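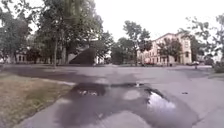
## Leave the puddle alone

I've got a soft spot for the big puddle on the square at Stukthorpe, and I'm tired of hearing it needs "fixing". Council wants to dig up the asphalt in June, seven weeks of barriers and beeping trucks, so a bit of rain can drain away faster. Mate, walk around it! The kids love it, and so do the magpies (I've watched them line up for a bath).

Amado Catacutan reckons I'd feel differently if I wore decent shoes. Fair call, but I've crossed that square for eight years in the same two pairs of runners and my socks have survived.

What I'd spend the money on is the grass. It's gone yellow and tired along the kerb, and it's patchy over by the path too, where people might sit if it was a bit greener.
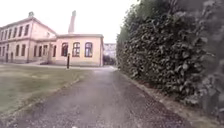
*The path by the hedge, my usual way through.*

A few bags of seed and somebody with a hose, that's my whole submission. I've sent it in already, all 600 words of it, and I'm still waiting to hear back.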